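Jul 10, 2026

# Plerkstead's shared kitchen will stay open through the winter

Good news for anyone who has grown fond of the Thursday-style suppers that now seem to happen on just about any evening at the old chapel hall in Plerkstead. The shared kitchen there, which was due to close its doors at the end of the summer, has been given a new two-year lease and will carry on right through the cold months and beyond. The landlord and the kitchen's members signed the papers last week, and by all accounts there was a good deal of hugging afterward, along with a plum cake that had been baked in hope and very nearly went in the freezer instead.

Readers who have followed the story in these pages will remember how uncertain it all looked in the spring. The rent was going up, the boiler had given out twice, and the neighboring town of Vunport had offered a room of its own, bigger and newer but a long bus ride away for the people who use the kitchen most. Some members were ready to move. Others said that a Plerkstead kitchen ought to be in Plerkstead, and that half the pleasure of it was being able to walk home with a warm dish under a tea towel.

In the end it was settled by a spring and early summer of fundraising that brought in $3,132, a lovely sum for a town this size. The biggest single piece of it, $900, came from one long evening of Filipino cooking led by a family who moved here from Cabanatuan some years ago and who have been patiently teaching the rest of us to make a proper garlic fried rice ever since. People were still coming in for second helpings when the chairs were being stacked, and the recipe sheets ran out well before the food did. 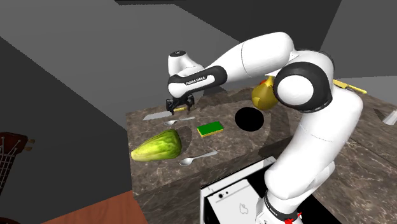

**Will members have to pay more under the new lease?**

Membership fees stay where they are until the lease comes up for renewal, and the drop-in suppers will go on being pay-what-you-can, with the jar by the door as before.

The rent has gone up a little, but the fundraising money covers the difference for the first stretch, and the members hope that a few more bookings for birthdays and christenings will take care of the rest. The landlord has also agreed to replace the boiler before October, so there should be no repeat of last winter, when the bread class kneaded its dough in coats and scarves (and made some very good bread, it must be said).

There are a few changes to the weekly pattern that regulars will want to note. The morning baking session is moving half an hour later so that parents can come straight from the school drop-off. The soup lunch stays exactly as it is. The jam and pickle group, which had grown so popular that people were chopping onions out on the front steps, will split into two smaller groups, one for beginners and one for the old hands, although both will still share the same shelf in the pantry and, no doubt, the same arguments over how much sugar belongs in a green tomato chutney.

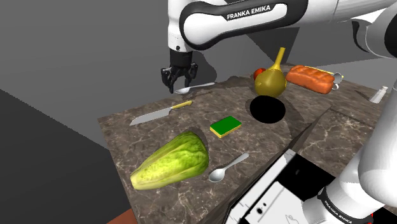

A new evening class is on its way as well, and it may be the part that has members most excited. It goes by the name Nindach, after the supper club that first met in a member's front room and outgrew the table, and it will be given over to cooking for one or two people. That idea came up again and again when members were asked what they wanted – so many recipes are written for a family of six, and plenty of people in town are cooking for themselves, whether they have just left home or have found the house a good deal quieter than it used to be. Each class will make a full supper with nothing left over to languish at the back of the refrigerator, and everyone will sit down together at the end to eat it.

No experience is needed, and anyone who can boil an egg is well ahead of where several of the current members say they started. Aprons can be borrowed. Please bring a container with a lid for the soup lunch, as the spare ones have a way of wandering off, and if you happen to have a blue casserole dish with a chipped handle that isn't yours, the pickle group would dearly love to see it again.

Sign-up sheets for all the fall sessions are on the board inside the hall and at the library desk. The Vunport room is being kept on offer for larger events, and the two towns are already talking over a joint harvest supper, with Vunport bringing the pies and Plerkstead seeing to everything that goes before them.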